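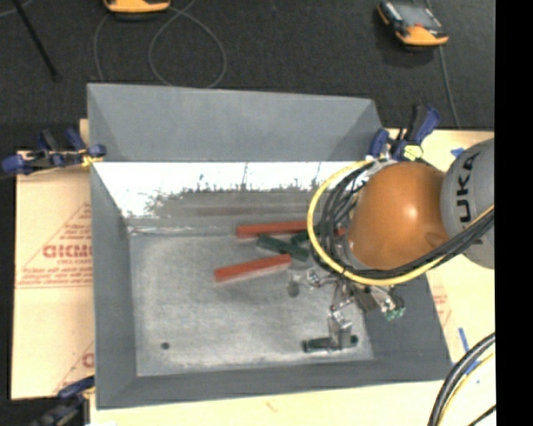
Vergara asked under the last tips page whether shaking the bin between attempts is worth the trouble, given that the failed picks all seem to happen in the same spots anyway. At Skonach the test was run both ways. The notes below are for a shop that wants to repeat it.

## Setting up the bin

- Clamp the bin to the bench before calibrating. A bin that shifts under a light push will shift under a gripper.
- Tape the cables down outside the arm's reach, then run the arm slowly through its full path and check for snags.
- Shiny sheet metal throws false edges into the depth data. Turn the lamp toward the wall and recheck. Do not paint the bin halfway through a series.
- Use bars of one length. Mixed colors are fine and make the log easier to read.

## Running the trials

1. Drop the bars in from the same height each time.
2. Let the planner choose a grasp. Do not nudge a bar to help it.
3. Allow 3 attempts per bar, then score a miss and take the bar out by hand.
4. Repeat for 15 fills per condition.

In the first condition the pile was left alone after a miss. In the second, the gripper pushed the pile once and a new depth scan was taken before the next attempt.

## Result

Without the push, 70 percent of the misses were bars lying flat against a wall, where the outer finger had no room to go down. Crossed bars in the open floor gave little trouble. With the push, most wall bars came free by the second attempt. The cost was 2 seconds per push, plus the scan.

A push toward the center works. A push along the wall slides the bar into the corner, where it is harder to reach. Shaking the whole bin was dropped early; it moved the calibration.

## Small things

- Wipe the finger pads between fills. Oil from the bars changes the grip.
- Log the miss type at the time, in one word: wall, crossed, slipped.
- Otside pads wore faster than the Jenard ones on bars with sharp ends. Deburr the bars first.
- Rerun the calibration check after lunch. The bench warms up under the lamp.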